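## Setting up your team page for the Clindgate Walk

Okay, so you've said yes to being a team captain -- thank you! I've done this for 3 years now and the sign-up site still trips me up, so I wrote down the order that works for me. Have your clinic's name and a credit card handy before you start.

1. Go to the Venau fundraising site and click **Start a team**. Don't click **Join** (I did that my first year and ended up on Lorne Simard's team, which was lovely but not the plan).
2. Type your team name exactly how you want it on the shirts. Last spring we had 163 walkers and the shirt order came straight from this box, typos and all.
3. Pick **Dreten Children's Clinic** under "Who are you raising money for?"
4. Set your goal. You can raise it later, but the site won't let you lower it once a gift comes in.

**Note:** Your page stays hidden until you make the first gift yourself. Even five dollars wakes it up.

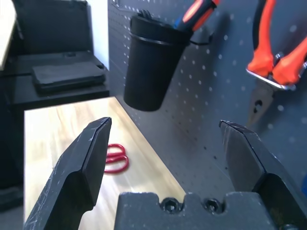 *Black gripper, jaws wide open.*

Now for the fun part, getting people to join you!

5. Open **Invite** and paste in your email list. The site takes 136 addresses at a time, so if your family is as big as mine you'll be doing this in batches.
6. Add a short hello at the top. I usually say who we're walking for and where to park (the Fehr Street lot, by the back gate).
7. Hit **Send test** first and read it on your phone.

**Caution:** Cash and checks don't show up on your page by themselves. Put them in an envelope with the team name on it and get it to Laurier Latointe's desk -- sorry, Laurier *Lapointe*, see what I mean about typos -- by May 9. Please don't mail cash!

8. Check your team list the night before the walk and print it. The check-in table opens at 9, and the line moves a lot faster if you've got the list in your hand.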